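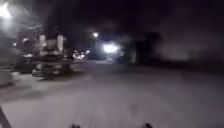 Pale paving under the lights at night.

**Edine Wrestling Club to mark 50 years with open night in April**

2022-02-06 - for immediate release

Edine Wrestling Club turns 50 this year. Open night confirmed for April, at the Susoren hall. Free entry, doors at 5. Exact date to follow once the hall has signed off the booking.

On the night: junior bouts first, then seniors, then an invitation match against visitors from Erkow. Belt wrestling demo in the interval. Old posters, programmes and team photos on show in the side room - anyone with more in the loft, please send them in, we will scan and give them back.

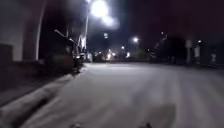 Supporters have raised over 500 pounds towards a new mat, which will be used for the first time at the open night. The old one goes to the juniors for warm-ups. Hot food from Nông, the noodle place, who are also printing the programmes. Tea and squash from the club.

Junior sign-up opens the same evening. Beginners welcome, no kit needed for the first session, just trainers off and no jewelery. Parents can stay and watch. Five free taster places for new starters, first come first served.

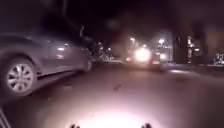

The club trains all year and the seniors finish late, so a word on getting home. Parking at the hall is limited and most people will end up on the street. Please pull in to the side, like the grey hatchback in the photo, and keep driveways clear. Keep the noise down going back to cars aswell, the neighbours have been good to us.

Press places at the matside on request, reply to this release. Photos of past teams can be sent out the same way.

Ends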